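Titia equipment plan -- progress report, 2018-09-22
Prepared by Bukola Olaniyan for Chidubem Onyeka

The purchase of arms for the Mistlow workshop is still on hold. We are using simulation to settle the gripper and counter layout before asking for quotes. The two-arm model now loads with the full room, including the stone-topped counter and the drawing board.
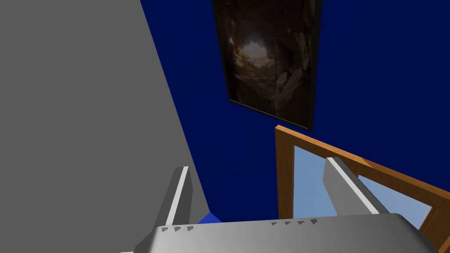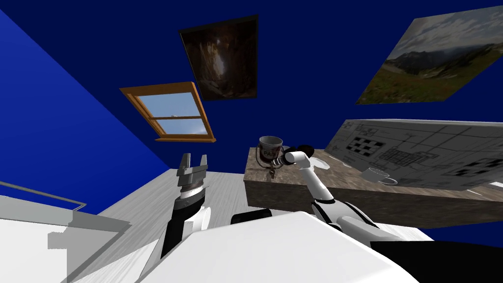 Simulated room: a gripper view, and the wider view with the paint can on the counter.

Yeom has offered a lead time of around 30 days on parallel grippers. Cludness has not yet replied. I propose to budget for 2 arms and 5 spare finger sets, and to leave the mobile base until January -- its price depends on the battery option. Cabling and safety fencing are not in the current figure and need a separate line.

Outstanding: floor loading check, revised quote from Yeom.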